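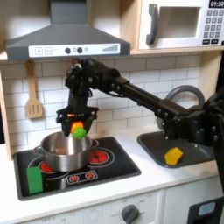
When the Arm Wouldn't Let Go: Tracking Down a Gripper Fault on a Toy Kitchen Task

October 2022
By the Fludwood project group

Our project this term was called Fludwood, and the goal sounded so simple when we wrote it down. A robot arm should pick small objects up off the counter of a toy kitchen, carry them over to the pot on the stove, and drop them in. We had the arm, we had the kitchen, and we had a controller trained on demonstrations that we recorded ourselves by driving the arm by hand. We thought most of this report would be about training. Most of it is about a gripper that said it was open when it wasn't, and we had a great time (mostly!) finding out why.

What we were trying to do

The task has four stages: reach, grasp, carry, release. The controller runs all four without a person stepping in, and a trial counts as a success if the object ends up inside the pot and stays there. We used small soft and hard things of different shapes, including a spiky green ball, an orange piece about the size of a grape, and a yellow many-sided block. The ball was our favorite because its knobbly surface gives the fingers plenty to hold on to. That turned out to matter a lot.

The pot is stainless steel and shiny, and it sits on one of the printed burners. We left it there for every trial so the drop point never had to change. The range hood was the main thing to steer around. The wrist has to come straight down between the hood and the pot, and there isn't much spare room, so we set a ceiling height in the planner and kept it for the whole project.

What went wrong

We ran 282 trials. For the first batch the numbers looked really good, so good that we started planning a harder task with two objects. Then one of us sat down and watched the recordings from start to finish instead of reading the log, and noticed the log was wrong. Trials marked as successful included ones where the object was still stuck between the fingers when the arm backed away from the pot. The arm would go home, the next trial would start, and the object would fall off somewhere along the way, usually onto the counter and once into the sink.

We had been counting a release every time the gripper reported that it had opened. The gripper was reporting that it had received the open command. Those are two different messages, and our logging code treated them as one. So there were really two faults stacked on top of each other: a mechanical one (the fingers did not always open all the way) and a software one (we had no way of knowing).

It got worse when two objects were held together. A second object can get scooped up by accident if it is sitting close to the first, and then the fingers have to open wider than normal to let both go. If they open only partway, one object can drop while the other hangs on. The log had no idea what to do with that. It wrote "released" and moved on.

Finding the mechanical fault

First we blamed the objects. The spiky ball seemed like the obvious suspect, so we pulled it out and ran only smooth things. The failures became less common but did not stop, which told us that the shape was making the problem easier to see and was not the cause.

Next we blamed the power supply. When the arm is stretched out over the stove, the shoulder and elbow servos are working hard to hold it up, and we wondered if the gripper servo was being starved. We measured the voltage at the gripper connector in the home position and again with the arm held out over the pot. There was a dip, but it was inside the range the servo is supposed to handle. We spent nearly 2 weeks on this idea and it was a dead end. We did learn how to use the bench meter properly, though!

The answer was in the cable. The gripper cable runs down along the wrist, and we had tied it off with a small plastic strap. When the wrist pointed straight down, the strap pulled the cable tight against the finger linkage. It was hardly anything to look at. With the wrist tipped at an angle, as it was in every one of our bench checks, the cable had slack and the fingers opened fine. Every bench check passed and the real task kept failing, and for a while that drove us up the wall.

Once we knew where to look we could make it happen on demand. Wrist down, open command, fingers stop short. Cut the strap, same command, fingers open fully. We did that over and over just because it was so satisfying to see.

Fixing it

The cable now has a loose loop at the wrist and is tied off higher up, on the long link. We also printed a small guide, which we named Jemdale after the folder the first drawing was saved in, that keeps the loop away from the linkage. The first version cracked when we pushed it on. The second has thicker walls and has held up fine.

On the software side, the controller now reads the finger position back after every open command. If the fingers have not reached the open position in 2 seconds, it stops above the pot, closes slightly, and tries again. If the second try fails too, the arm holds still and the program prints a warning. It does not go home. We argued about that one, and we decided that an arm that stops in a known place is safer than one that swings back over the counter with something loose in its fingers.

The code for this lives in a script called Irnton, and we wrote a separate checker, Wanigasekara, that goes through old recordings and flags any trial where the finger position and the logged result don't agree. Running it on our early data was painful. Quite a few of our successes had to be thrown out, and the demonstrations behind them had to be looked at again, one by one. Some were fine. Others we recorded over.

A note on safety

While we were hunting for the fault, hands went near the gripper a lot more than they should have. It is tempting to reach in and pluck out a stuck object, especially when the arm looks finished. But in our old setup the arm was only waiting to begin the next trial, and the servos were fully powered. On one occasion it started moving while someone was leaning over the counter. They pulled back in time and no harm was done, but it scared us.

After that we changed the rules. The program waits for a key press between trials, and the person holding the keyboard is the only one allowed to clear an object. The emergency stop moved from the far end of the bench to the front edge, where you can hit it without looking. We also lowered the top speed for every joint. Trials take longer now, and we really don't mind.

Where things stand

The training run we are using now goes for 3,000 steps on the cleaned-up demonstrations, and we are still collecting trials with the new release check turned on. We have not gone back to the two-object task yet. Before we do, we want a scale or a camera looking down into the pot, so the count comes from what is inside the pot and the gripper no longer gets to grade its own work. The mount for it is drawn up and waiting for a turn on the printer, and the cable loop needs to be checked again after the next batch of trials.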